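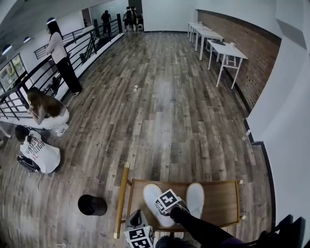
4.2 Family memoir and the problem of the willing witness

Reviewers of family memoir tend to praise two things at once: that the author has uncovered a secret, and that the author has been fair to the people who kept it. We are not convinced the two can be judged from the page alone. A reader has no access to the letters left out, or to the aunt who declined to be interviewed, and yet the word "honest" turns up in review after review as if it had been checked.

To see how far the word could carry any weight, we read 56 memoirs in which a son or daughter writes about a parent, all issued by two small presses, Bellis and Gosgate. For each book we noted where the author names a source for a scene the author did not witness. In 7 of them the sourcing is given throughout. In most of the others it thins out after the opening chapters, and it thins out most where the writing is at its most vivid. Dialogue from before the author's birth is the plainest case. Somebody must have supplied it, or else the author did.

Landeg's account of her mother's years in Tranano is a fair test, as it has been held up as a model of careful work (Ruddock calls it "scrupulous" in her introduction). The early chapters do cite letters. The long quarrel in the boarding house cites nothing, and runs to five pages of direct speech. Ruddock's defense is that Landeg had heard the story so often that she could recite it. We accept that she could. A story repeated at the dinner table for decades is good evidence of how a family likes to tell it – and rather weak evidence of what was said on a given night in January.

It may be objected that readers know all this and make allowances. Perhaps they do. The publishers' own copy gives little sign of it: jacket text for both presses leans on "the true story" and "at last," and the one Perent Prize citation we were able to find uses both. We would also be slow to accept the softer claim that such books tell an "emotional truth." The phrase is hard to define and harder to test, and it is usually brought out only once a factual claim has failed.

Figure 3. Memoirs in the sample (n = 56) by extent of sourcing: full, 7; partial or none, 49.

None of this makes the books bad. Several are very good, and Landeg's is among them. Our doubt is about a narrower point, namely whether praise for candor should count as evidence in the biographies that later borrow from these memoirs. Section 4.3 takes up five such biographies.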